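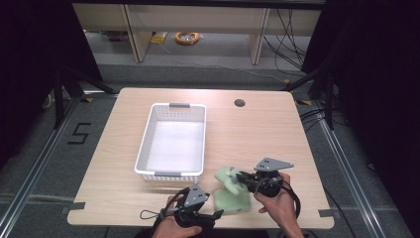 How do I get the smell of an old cellar out of a secondhand paperback?

Put the book in a closed box together with an open dish of baking soda, and leave it there until the smell is weak. For most paperbacks I need six days. The soda must never touch the pages.

Reading > Care of books > Tips for the home shelf

By the Tronness Book Exchange desk, November

We receive many boxes of novels at the exchange in Tronness, and a good part of them come from cellars and attics. The stories are fine, but the paper has taken the smell of the place. I have tried many methods at home and I write down the ones which I still use.

Smell

Before the book goes in the box, stand it open on a table for one afternoon, with the pages spread like a fan. A dry room is necessary. If you close a damp book in a box, you will grow mold, and then it is better to throw the book away. Change the baking soda when it becomes hard on top. Some people use cat litter, the plain kind without perfume. It works also, but it makes dust, and dust goes into the spine.

Do not spray perfume on paper. We once had a whole set of the Killow detective novels that someone sprayed with lavender, and after two years they smelled of lavender and cellar together.

Sticky price labels

Warm the label with a hair dryer on the low setting, then lift one corner with a fingernail and pull slowly, flat along the cover. On shiny covers the rest of the glue comes off with one drop of cooking oil on a cotton pad. Wipe it with a dry cloth after. On matte covers I do not use oil at all, it leaves a dark spot which stays forever. There I rub with a clean white eraser and stop when it looks acceptable.

Loose pages

One loose page can go back with a very thin line of white glue, put on with a toothpick. Push the page in until it is level with the others, put wax paper on both sides, close the book and place something heavy on it for the night. Clear tape is easy but turns yellow and later it breaks the paper beside it.

For a thick fantasy of 600 pages which has split in the middle, glue alone is usually not enough. I keep such a book together with a wide cotton ribbon and I read it on the table, not in bed.

Shelves

Books should stand straight, not leaning, and not so tight that you must pull them by the top of the spine. Push the two neighbors back a little and take the book by its middle. Keep them away from the radiator and from an outside wall if the wall is cold in winter. I dust the top edges with a soft paintbrush, from the spine to the outside.

Comments

Noken_reader: Does the soda work for hardcovers? I have a Sirko atlas that smells like a boat.

Tronness Book Exchange: It works, but slower. Take off the paper jacket and air it separately.

pagesandtea: Thank you for the tip with the eraser!! I ruined two covers with oil before I read this.

oldshelf: I put mine in the freezer for the bugs, in a sealed bag. For the smell it did nothing.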